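Print this page | E-mail this page

Zelwood Releases Planning Software for Small-Part Insertion

Zelwood has released version 3 of Hornow, its motion planning and control package for robot arms that handle small electronic parts. The update is available to all current license holders.

The new version plans the approach and the final insertion as a single motion. Earlier versions handed control from one module to another just before contact, and operators had to tune the handover for each part. Hornow now reads the wrist camera during the whole approach and corrects the path as it goes — a change that users had requested since the first release.

In trials at the Mushi laboratory, the planner was run on 529 insertion tasks. Median planning time fell to 90 milliseconds. The trials were directed by Stella Magesa and covered processors, memory modules and connectors. 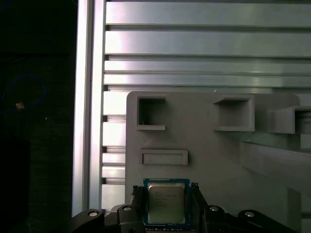

Salim Mwakalinga said that the force limits should be easier to set for each slot, and that he would prefer to see them stored with the part file. Zelwood has stated that this request is under review for the next update, expected in September.

Support for the previous version will continue for 18 months.

Last updated: 3:00 p.m.

Contact | Copyright Zelwood. All rights reserved. | Back to top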